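2020-03-25

Gripper day again. The Trernus went on first, with the soft pads, and took the yellow plush fruit as if it had been waiting for it all its life. Then I asked for the wooden spoon and it let go six times out of nine. The Nikham has hard fingers and managed the spoon eight out of nine, but it holds a stuffed watermelon slice like a grudge.

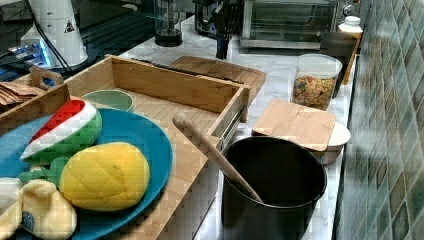 Chinyere Ezeani thinks the controller is to blame – she always does, and she is right more often than I write down here. So tomorrow we swap in the Prostico and run the whole list over. My vote is still for softer pads on the Nikham. I have been outvoted by one person.

Order more pads. Eat lunch.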